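Progress note no. 3 on the Kiteo fee work, for the Ásgeirsdóttir grant. Short one this time, release week, sorry for the fragments.

**Where we are**

Fee estimator for closing channels is in. Merged to main, not tagged yet. It now looks at the mempool before it proposes a closing fee, where the old one used a fixed rate from the config and hoped. Old config key still read, prints a warning. We'll drop it in the next release but one.

Batch opening (milestone 2) is done apart from docs. You can fund up to 19 channels in one transaction, limit is ours and a bit arbitary, can go up later if people ask.

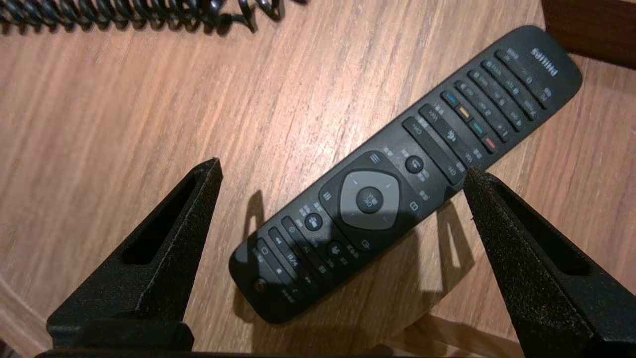
Brultunel, October 15, 2026

Fee bumping, milestone 3, is the one running behind. Plan said finished by now. What works: bumping a stuck funding transaction from the sending side. What doesn't: bumping when both sides have put money in. The two nodes each think they picked the change output and then disagree on the signature. Four tests fail every time, same four, so at least it's not flaky. Two of them look like the same bug.

Lost most of a week to the test network. The regtest setup kept handing out coins that hadn't matured, so wallets looked empty and channels failed to open with a useless message. Fixed the script, and made the message say what is wrong. Not in the plan but worth having.

**Money**

Spent what we said on developer time. Less on servers, we moved the test boxes to Tarkuletti and the bill dropped. Would like to move the difference to the outside review, if you're ok with that. Need a yes or no before the reviewers book us in.

**Changes to the plan**

- Fee bumping for shared funding moves to the next period
- Watchtower export stays where it is, not started
- Windows builds dropped for now. Three requests since spring, all from people who then used the Linux one

**Problems / risks**

Wallet library we depend on is changing how it stores keys. Either we pin the old version, or take the new one and write a migration. Leaning towards pinning until the review is over, then migrate. Pinning means no upstream fixes in between, including a slow rescan bug that some users have hit on old laptops.

Backups: restore from seed gets the on-chain money back, but channel state still needs the separate file. Docs say this, the app doesnt say it loudly enough. New screen is drafted, needs better wording.

**Next**

1. Signature bug, then the rest of the failing tests
2. Docs for batch opening, with a worked run on testnet
3. Tag the release, with notes on the config key
4. Send the reviewers a frozen branch

Full test logs are in the repo under reports, same place as last time. Invoice for October comes separately.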